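February 1, 2025
Wax room, Golano. Glide test, second go at the Sasura powder against our usual Trirum block.

Leilani wants a yes or no before the order goes in. I don't think we have one. Notes as they stand. 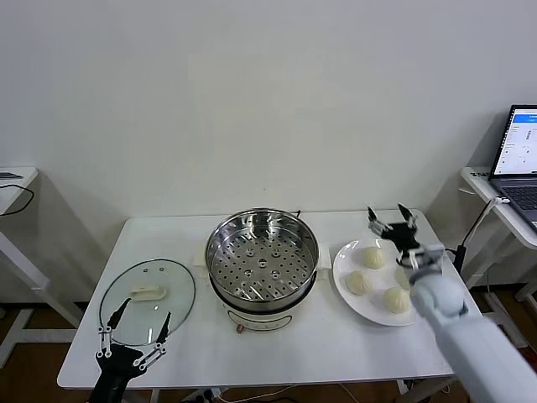
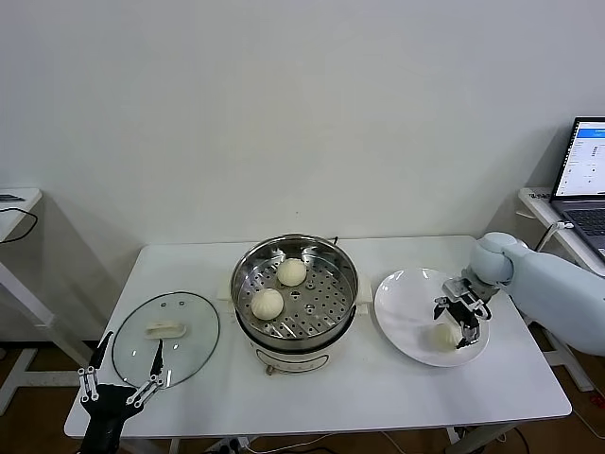
Steamed buns and the steamer, lid off in both.

Same test skis as last time, same grind, all scraped and brushed by Samer. Start from the gate, tuck, no poling, read the clock at the bottom of the hill. Samer skied all of it. Last time he and Jalen split the runs, and Jalen is a good deal heavier, so I'm throwing that set out whatever the rep says.

Sasura looked faster early on. Then the sun came around onto the lower track and the Trirum pair caught up, and by the end I couldn't separate them. The rep's sheet claims a clear gain after 10 km. Whose snow? Which skis? It doesn't say. Rosalind thinks the powder holds up better in new snow. Maybe - we haven't had any to test on.

Things I don't trust:
- The gate at the top. It fired twice on one run and I only noticed when I copied the times over.
- Snow temperature. Probe read one thing by the start and another 3 steps away.
- Samer knew which pair he was on. He says it makes no difference. It always makes a difference.

Radoslava says her skis felt "lively" on Sasura in warm-up. They also felt lively on the Montoya base in June, on rollers, when they weren't skis.

For next time: cover the tops with tape, let Jalen pick the order and keep it in his pocket. Around 90 minutes if the gate behaves. Race skis stay on Trirum until then. Told Leilani to order one tin, no more.

Brown brush is shedding, need a new one.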